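"Eine Matratze muss man hören können"

Besuch in der Polsterwerkstatt Drekomora, wo seit elf Jahren aufgearbeitet wird, was andere zum Sperrmüll stellen
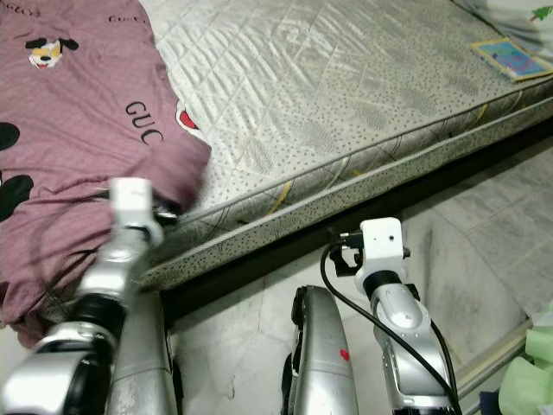
Sie redet schon, bevor die Tür richtig offen ist. Ob ich Kaffee wolle, ob ich gut hergefunden habe, und ob ich bitte über die Säcke steigen könne, da sei Rosshaar drin, das müsse heute noch gezupft werden. Die Inhaberin der Werkstatt Drekomora hat die Ärmel hochgekrempelt und eine gebogene Nadel im Kragen stecken, die sie im Lauf des Vormittags mehrmals suchen wird. Ihren Namen will sie nicht in der Zeitung sehen. "Schreiben Sie einfach die Polsterin. Die Leute sollen wegen der Arbeit kommen!"

Also: die Polsterin. Gelernt hat sie bei Stetsiuk, einem Betrieb, den es längst nicht mehr gibt und von dem sie mit leuchtenden Augen erzählt. "Da wurde alles noch mit der Hand geschnürt. Ich habe im ersten Lehrjahr fast nur Haare gezupft und Säcke genäht, und ich fand es großartig. Meine Schwester hat mich für verrückt gehalten. Die saß im Büro mit Heizung, und ich kam abends nach Hause und hatte Staub bis in die Ohren."

Mit Sesseln kann sie viel anfangen, mit Sofas auch, aber ihr Herz hängt an Matratzen. Ausgerechnet! Ich gebe zu, dass ich mir vor diesem Besuch keine Gedanken darüber gemacht hatte, worauf ich die Nächte verbringe. Man kauft so ein Ding, liegt drauf, bis der Rücken schimpft, und kauft ein neues. Als ich das sage, legt sie die Tasse hin.

"Genau das macht mich wahnsinnig", sagt sie. "Die Leute geben sich Mühe mit der Bettwäsche, die wird ausgesucht, die muss zur Wand passen, da gibt es Muster für die Kinder und Muster für die Großen. Und was drunter liegt, das schaut sich kein Mensch an. Ziehen Sie mal das Laken ab! Da erfahren Sie mehr über ein Bett als im Prospekt."

Was erfährt man denn? Sie zählt nichts auf, sie macht es vor. Auf dem Arbeitstisch liegt ein Federkern aus den Siebzigern, den sie gerade nackt gemacht hat, wie sie es nennt, und sie drückt mit der flachen Hand an verschiedenen Stellen hinein. Es knarzt, dann summt es leise nach, dann kommt eine Stelle, an der gar nichts mehr klingt. "Hören Sie? Da ist eine Feder gebrochen. Eine Matratze muss man hören können. Die meisten drücken nur und sagen, ja, schön weich. Weich ist die kaputte auch."

Überhaupt das Wort weich. Sie hält es für das größte Missverständnis ihres Berufs. Kundschaft aus Prurkov habe ihr einmal ein Doppelbett gebracht, erzählt sie, vier Jahre alt und durchgelegen wie eine Hängematte. "Die hatten im Laden drei Minuten drauf gelegen und gedacht, sie sind im Himmel. Drei Minuten! Für etwas, auf dem man ein Drittel seines Lebens liegt. Beim Schuhkauf laufen die Leute länger herum."

Und wie lange sollte man liegen? "Bis es langweilig wird", sagt sie und lacht so laut, dass aus dem Nebenraum jemand zurücklacht. "Im Ernst. Am Anfang ist alles angenehm, da ist man froh, dass man die Füße hochhat. Wenn man anfängt, an die Einkaufsliste zu denken, dann merkt man, ob die Schulter drückt."

Wir gehen nach hinten, wo die fertigen Stücke stehen. Hier riecht es anders als vorn, nach Leinen und ein bisschen nach Stall, und ich finde das sofort herrlich. An der Wand lehnt eine dreiteilige Matratze mit blau gestreiftem Drell, die seit Generationen in derselben Familie ist. Die Polsterin hat sie aufgetrennt, das Haar gewaschen, getrocknet, neu gezupft und alles wieder eingefüllt. Fünf Tage Arbeit. Ich frage vorsichtig, ob sich das rechnet.

"Kommt darauf an, wie man rechnet. Billig ist es nicht, das sage ich jedem am Telefon, bevor er mir das Ding herschleppt. Aber das Haar da drin ist älter als ich und federt noch. Wenn das wieder zusammenliegt, zupft man es eben noch einmal. Machen Sie das mal mit Schaum!"

Sie hat übrigens nichts gegen Schaum. Das überrascht mich, und sie freut sich, dass es mich überrascht. Für ihren eigenen Wohnwagen hat sie eine Kaltschaummatratze zugeschnitten, schräg an einer Ecke, damit man noch an die Klappe kommt. Was sie stört, sind Bezüge, die man nicht abnehmen kann, und Kerne, die so verklebt sind, dass man sie beim Öffnen zerreißt. "Da will offenbar jemand nicht, dass ich reinschaue. Und dann will ich natürlich erst recht."

Beim Steppen wird sie richtig feierlich. Ich hatte das Muster auf der Oberseite immer für Verzierung gehalten, und da muss sie sich kurz setzen. Die Naht halte die Füllung am Platz, erklärt sie, ohne sie wandere alles nach außen, und irgendwann schlafe man in einer Mulde mit Wall drumherum. Enge Rauten ergäben eine festere Fläche, große Felder eine bauschigere. "Und schön ist es auch, klar. Ich steppe manchmal an einer Kante dreimal so lang wie nötig, weil es mir gefällt. Sieht später keiner, liegt ja das Laken drüber."

Ein paar Ratschläge lässt sie sich noch entlocken, obwohl sie Ratschläge eigentlich nicht mag. Morgens die Decke zurückschlagen und das Bett eine Weile offen lassen, das Bettenmachen könne warten. Die Matratze ab und zu wenden, wenn sie dafür gebaut ist, und wenigstens umdrehen, Kopf nach Fuß, wenn nicht. Nicht mit dem Staubsauger auf voller Kraft an Knöpfe und Nähte gehen. Kein Teppichklopfer auf dem Federkern! Ihre Großmutter habe das jeden Frühling gemacht, im Hof, mit Begeisterung, und die Matratze habe es ihr nie verziehen.

Und Flecken? "Ach, Flecken. Da schämen sich alle. Die Leute bringen mir eine Matratze und legen eine Decke drüber, damit ich nichts sehe. Dabei muss ich sie doch aufmachen! Auf Matratzen werden Kinder krank und gesund, da wird gefrühstückt, da schläft der Hund, obwohl er nicht darf. Mich erschreckt da nichts mehr."

Im Oktober will sie mit der kleinen Weberei Doda etwas ausprobieren, das sie schon lange im Kopf hat: einen Drell aus regionalem Leinen, dicht genug, dass kein Haar durchsticht. Die ersten Proben liegen in einer Schublade, und sie holt sie heraus wie andere Leute Urlaubsfotos. Ich darf mit dem Daumennagel darüberfahren. Der eine Stoff ist ihr noch zu steif, der andere zu glatt. "Da rutscht das Laken. Kennen Sie das, wenn sich nachts alles zusammenschiebt und man morgens auf einem Knäuel liegt? Furchtbar."

Lehrlinge nimmt sie auch, zurzeit zwei, und sie wünscht sich mehr Anfragen. Kräftige Finger seien nützlich, sagt sie, aber die kämen von allein. Wichtiger sei, dass jemand neugierig auf das Innere der Dinge ist. Wer als Kind ein Kissen aufgeschnitten hat, um nachzusehen, der solle sich bitte bei ihr melden.

Gegen Mittag klingelt es, ein Mann steht mit einem Lattenrost unter dem Arm im Hof und fragt, ob er hier richtig sei. Die Polsterin ist schon halb draußen. "Ist die Nadel bei Ihnen?", ruft sie mir über die Schulter zu. Sie steckt in ihrem Kragen.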